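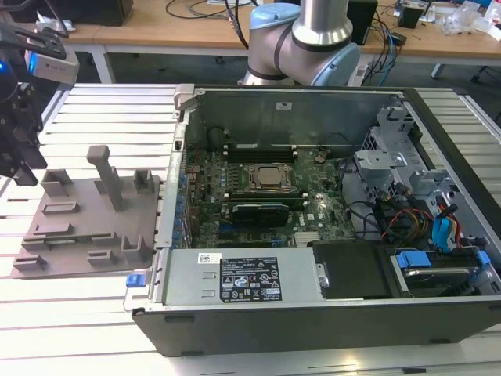
Section 4. Safe working rules for the PC disassembly cell

Applies to the Gremetti cell with the two-finger gripper. Read before first power-up, and again after any change of gripper or fixture plate. Last revised 12/11/21.

4.1 Before you start

1. Mains cord out of the PC. Not just switched off at the back — out. Then hold the power button for a few seconds.
2. Side panel off, tower flat on its side, open side up.
3. Push the tower up against your stops. It must not slide when you lean on it.
4. Fixture plate goes next to the tower. Check nothing is left in the holders from the last job.
5. Loose cables tucked below the rim of the case. Anything sticking up will get caught sooner or later.
6. Wrist strap on if you are handling boards or memory yourself.

CAUTION: Power supplies hold charge after unplugging. Never open the supply housing in this cell, by hand or by robot. Send it to the Fleltov bench in one piece.

4.2 Marking the work area

Keep 800 mm clear on the operator side. Tape on the floor, replace it when it wears. Bags, mugs, and spare screws stay off the work table. Tools too, unless they are in the job sheet.

Note: the tape is a reminder and doesnt replace the guard or the risk assessment. Your site still has to do its own, with the gripper and the part included, not the arm alone.

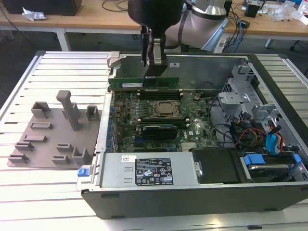
Can I reach into the case while the arm is paused?
Only after a protective stop has been set and the pendant shows it. A paused program can resume from the cell controller, so pause by itself is not a safe state.

4.3 First run on a new tower model

1. Set speed to 41 mm/s. Leave it there for the whole first run.
2. One person on the pendant, thumb near the stop. Nobody else inside the tape.
3. Jog to the approach point over the first part. Check finger clearance on both sides, memory slots and drive cage especially.
4. Step through the pick one move at a time. Stop above the part, look, then go on.
5. Retract straight up. No sideways moves untill the fingers are clear of the rim.
6. Save the points under the tower model name, not "test" or "new".

CAUTION: Bare processor exposed? Don't rest the fingers on it and don't use it as a touch-off point. Use the Ahonen reference block.

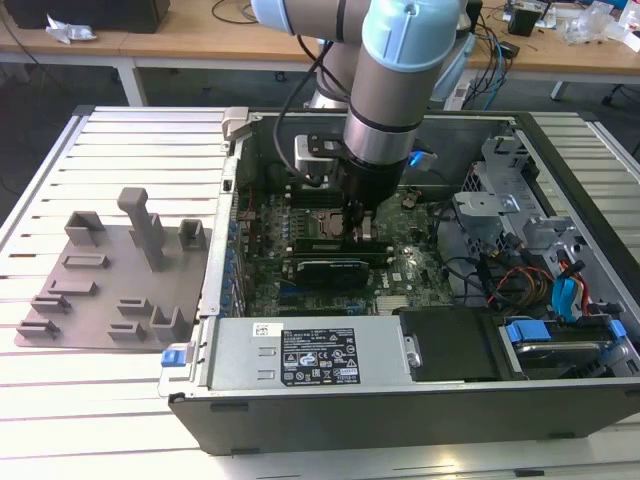 7. Repeat the full cycle 2 times at first-run speed with no stops. Any contact, any odd noise — go back to step 3.
8. Only then raise the speed, and only up to the limit in your risk assessment.

4.4 Leaving the cell

Arm to home, gripper empty, controller locked. Key goes with the operator. Fill in the Mustell log sheet, including near misses, even small ones. Keep sheets for 24 months.

If the cell was stopped by the emergency button, do not reset until the cause is writen down. Whoever resets signs.

Gripper pads and wear limits: see Section 5.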